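# Nalon break-room and kitchen task set

Demonstrations recorded by kitchen staff at the Skisano canteen in Arnmont, with notes on how their shifts changed.
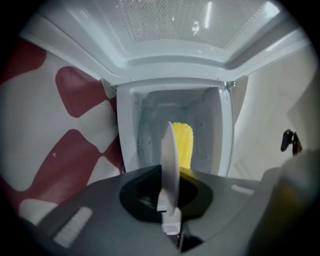 Nalon started as a question from the kitchen staff: if a machine is going to take over reheating, who teaches it, and what happens to the hours? Staff record the tasks themselves with a hand-held gripper, on paid time. The tasks are small ones from the reheating station, such as reaching into a white microwave with the door open and a yellow, bumpy item standing inside. The finger often hides part of the item, so do not assume a full view of the target. The set has 1924 accepted recordings and 1666 of them have a written task label.

## Status

Version 2. Last changed in October. Labels for the remaining recordings are still being written.

## Who recorded it

- Tolera Hailu, prep and reheating
- Fanni Szalai, reheating, early shift
- Enikő Bárány, dish room
- Feng-yi Shek, labels and file checks
- Kornél Veres, shift planning

Recorders could stop at any time and could have a recording deleted without giving a reason. Pay was the normal hourly rate. Names are listed with permission and are not linked to single files.

## What changed at work

The first 500 recordings were made during the lunch shift. That was a mistake. Lines got longer and people felt watched. Recording moved to 2:30 p.m., after service.

Reheating used to be one person's whole shift. It is now split between two people, and the other hours go to prep. Fanni asked for prep work and got it. Enikő did not want to leave the dish room and stayed there. No hours were cut during the project. The agreement on hours covers the project only, and staff have asked for a longer one in writing.

Wrist soreness came up after long sessions with the gripper. Sessions are now capped at 40 minutes.

## Layout

```
nalon/
 recordings/
 labels.csv
 consent/README.md
 shifts/notes.md
```

`labels.csv` has one row per recording: file name, task, station, accepted or rejected. Rejected rows are kept, but their recordings are not.

## Known problems

- Wide-angle view. Straight edges bend near the rim and the corners are black.
- Ceiling lights reflect off shiny doors and windows.
- Left-handed recorders are underrepresented.
- `shifts/notes.md` mixes two date formats.

## Use

Do not use the recordings to rate or time individual workers. Questions about labels go to Feng-yi, questions about shifts to Kornél.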